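Wednesday, still on the indigo vat. Coffee first, notes second.

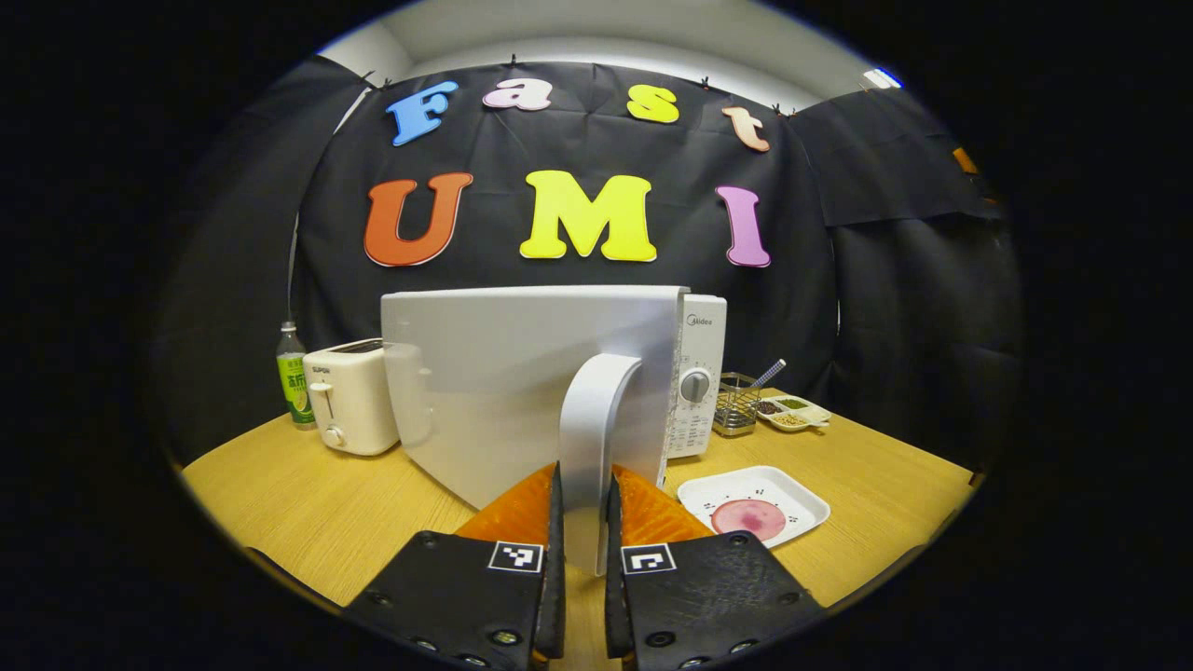
Why did the Cliddale batch come out greenish and never go properly blue?

The vat was short on reducer and I pulled the skeins too early, so a good part of the pigment was just sitting on the surface of the yarn and washed off in the rinse. What stayed was thin, and a thin indigo over that creamy wool reads green. Seul-gi said as much on day one and I didn't want to hear it!

OK so, the long version. Vat 4 is the fructose one (fruit sugar, lime, indigo), the one I mixed up from the Gamwood powder when the old tin ran out. I used the same proportions as always, and I think that's the trouble. The Gamwood stuff is a finer grind and it clumps like crazy if you don't wet it out with a little warm water first and really mash it. I gave it a lazy stir. When I cleaned out the bucket last night there were little navy pellets all over the bottom, dry in the middle when I squished them. That's money down there.

What I did today:

- Wetted out 33 grams of indigo in a jar with marbles, lid on, shook it till my arm hurt
- 1000 ml of hot water in the small pot for the stock, sugar in first, then lime a spoon at a time
- Let it sit till there was a coppery skin and the liquid under it went clear amber when I tipped the jar
- Fed half of it to vat 4 and left the other half covered on the shelf by the sink (DO NOT TOSS, it looks like swamp water but it's good)

Vat 4 perked up within the hour. It had a nice bronze scum and a proper flower in the middle, and the smell went from flat to sort of sweet and pondy. I dipped a scrap of the old cotton sheet and it came out yellow-green and turned while I was holding it, which still makes me grin every single time.

Then the wool. I'm nervous about lime on wool, it gets harsh and squeaky if the vat runs too alkaline, so I kept the dips short and used the Hendanell singles as guinea pigs before touching any of Aino's yarn. Three dips, long airing between each. The first one came out patchy where the tie was too tight (my fault, figure-eights should be LOOSE). Second and third evened it out pretty well. There's one skein with a pale stripe near the knot that I'm going to call a design feature and knit into a hat for my nephew.

Aino Ahonen's order is 2270 grams of the heavy two-ply, and she wants it all one shade. I can't get that in the pot in one go, so it'll have to be small lots, same number of dips each, and then a last quick dip for everybody mixed together. Seul-gi Baek thinks I should shade-sort after the first dip and put the pale ones in longest. I like that better than my plan, to be fair. Her notes from the Hwang blanket job are in the blue folder and she got those so even you'd think they came off a mill.

Vinegar soak after the rinse: a good glug in a full bucket, twenty minutes, then plain water. The hand of the wool was so much nicer after. I skipped this on the Cliddale batch too. Ugh.

Rubbing test on the dry singles: a bit of blue on the white rag, less than I expected. I'll wash one with the wool soap and check again.

Still don't know:

- can the Cliddale skeins be overdyed as they are, or should I scour them again first? Leaning scour
- is our tap water harder in summer? The kettle sure looks like it
- how long the stock keeps. Seul-gi says weeks, the book says use it up

To buy: lime, pH strips (we're down to the crumpled ones), another lidded bucket, gloves in a size that fits somebody other than me.

Vat 4 is stirred and covered. If you're in before me, stir it slow and don't splash air into it.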